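Flistlow Homewares – Mug Storage

Home > Kitchen > Bench & Pantry > Mug racks and mug trees

Mug racks and mug trees

Get the mugs out of the cupboard. Two styles kept in stock, wire and timber, plus a wall rail to order. All sold without mugs unless it says set.

Mekmont wire rack
Black wire, coated. Sits flat on the bench, mugs hang off it by the handle. Good under a low overhead cupboard as it's not as tall as the tree. Folds down for the caravan, takes a minute the first time, quicker after that. Wipe with a damp cloth, don't leave it sitting in the sink overnight or the feet will mark.

Colour: black only. White is discontinued, please stop asking Fasil.
Holds: standard mugs. Very fat handles (the hand-thrown kind) can be a squeeze.
Code: 382

Lyimo mug tree
Round base, single upright post, arms that screw in. Light timber, oiled finish, no varnish. Comes flat in a box with the arms in a little bag – check the bag before you chuck the packaging. Hand tight is enough. If an arm goes loose after a few months give it another half turn.

Timber varies, so yours might be a shade paler or darker than the one on display. Rub with food safe oil when it starts to look dry. Not dishwasher safe. We have had two come back warped this year and both had been thru the dishwasher.

Code: 421

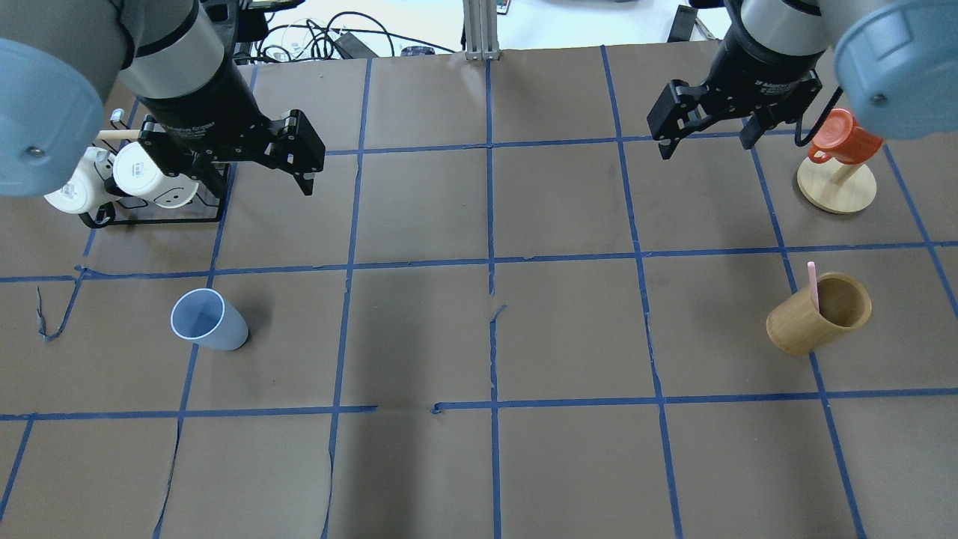

Wire rack with two white mugs, timber tree with an orange-red one. Mugs and blue cup not included.

Which one?
Wire if you move things about a lot, or you've got a deep bench and want it shoved back under the cupboards. Tree if you want it next to the kettle and can spare the height. Allow some room on all sides of the tree, the mugs stick out further than the base does. Measure with a mug on it, not bare.

Loading the tree: bottom arms first, heaviest mugs low, opposite sides. Small espresso cups up top. Don't put all the big ones down one side and then ring us.

Either one is OK on stone, laminate or timber benches. Felt dots for the base are at the counter, free with any rack, just ask. Online orders put FELT in the notes box.

Wall rail
Order in only. Black or brushed. Hooks sold seperately. Allow a few weeks, longer over March as the supplier does their stocktake. No returns on cut lengths.

Cafes and offices
We do quantities. Over 50 of either style and the price changes, talk to Salim Makori. Mixed orders of wire and timber count towards the same total. Biggest lot we can usually send from the shelf is 150, anything past that comes in two deliveries. Mention if you need them assembled, there's a fee per tree. Wire racks go out folded whatever happens.

Delivery and pick up
Pick up from the Sturnelville shop, side door, ring the bell if the roller is down. Orders in by noon are ready after 3 pm. Delivery is worked out at checkout by postcode. Trees travel fine. The wall rail is a long parcel and costs more to send, sorry.

Returns
Unused, in the box, with your receipt. Change of mind is store credit. Faulty is refund or swap, your choice. Missing an arm or a screw? Don't send the whole thing back – email a photo of what you've got and Fasil Wako will post the part out.

Spare parts
Tree arms, single or pack
Base screw and washer
Rubber feet for wire rack (black)
Oil, small tin

Spares aren't on the website yet. Phone or come in.

Also in Bench & Pantry: tea towel rails, canister sets, dish racks, cutlery trays, trivets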